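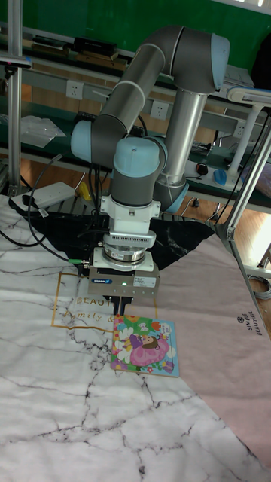
A square picture board on a patterned tablecloth.

I grew up in a house where the kitchen table was never quite clear, and I have come around to thinking that my mother had it right. There was always something half finished at one end of it, usually a jigsaw puzzle, and supper happened at the other end, with everybody's elbows tucked in. Guests from the tidier parts of Urnholm used to look a little worried about where to put their plates.

What I want to argue for, in my slow way, is the long project that lives out in the open. We have gotten very good at putting things away. The houses going up on the Kustdale road all seem to have a closet for every hobby, and I'm sure they photograph beautifully, but a hobby in a closet is a hobby you have to decide to do, and most evenings I am too tired to decide anything. A puzzle on the table asks for one piece while the kettle boils. You find it, you feel pleased with yourself out of all proportion, and then you look up and it's ten o'clock and your tea is cold.

Last April I bought an 800-piece harbor view at the church sale in Gokum, and it took us nearly 9 weeks. I say "us" loosely. My husband claims to dislike puzzles, and yet whole stretches of sky kept filling themselves in after I went to bed. My sister would call to ask about the boats. We had some of our best talks of the year over that thing — the kind you can only have when both people are looking down at something else.

I know the arguments on the other side. Crumbs get in it. The cat gets in it. If you want to roll out pie dough you have to slide the entire harbor onto a sheet of cardboard and hold your breath. A friend tells me she simply can't relax in a room with an unfinished thing in it, and I believe her, and I would still like to lend her a puzzle. Just a small one, 130 pieces or so, to leave out by the fruit bowl for a week and see who stops by it.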